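Joining a lawful march with Firgate: your questions answered

Updated June 2021

Do I need to be a member to come along?
Not at all, you're very welcome as you are! Plenty of people come to their first march with a neighbour or a grown-up kid and only think about membership months later (or never, and that's fine too).

Can I bring my own sign?
Please do. Keep it readable and keep it civil, and leave the timber stakes at home, as the council permit only allows cardboard tubes for handles.

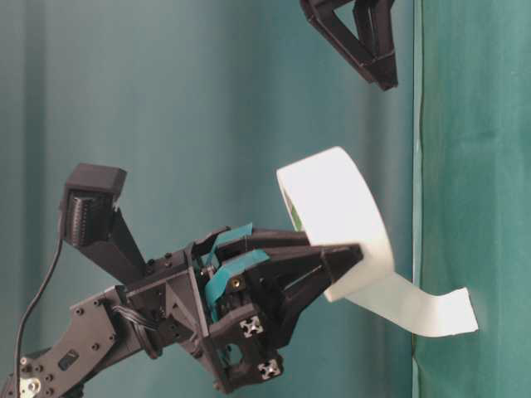
A roll of white tape held in a black gripper.

How many people usually turn up?
It varies a good deal with the weather and the cause. In April we had 1,260 at the Holovko Street rally, and the permit for that route covers up to 2,000, so there's still plenty of room for your friends.

What do the marshals do?
We have 33 trained marshals, and they're a patient lot. They keep the footpaths clear, talk with police along the route and help anyone who gets separated from their group.

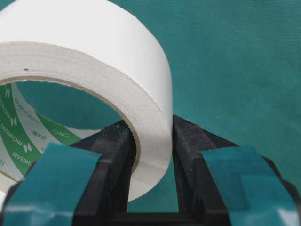 If you'd like to become one yourself, the training runs over two evenings at the Brustik Hall, with a cuppa in between, and you'll need to be at least 19.

What if another group turns up to oppose us?
They have every right to be there, just as we do. Stay with the march, keep walking, and let a marshal know if you feel uneasy.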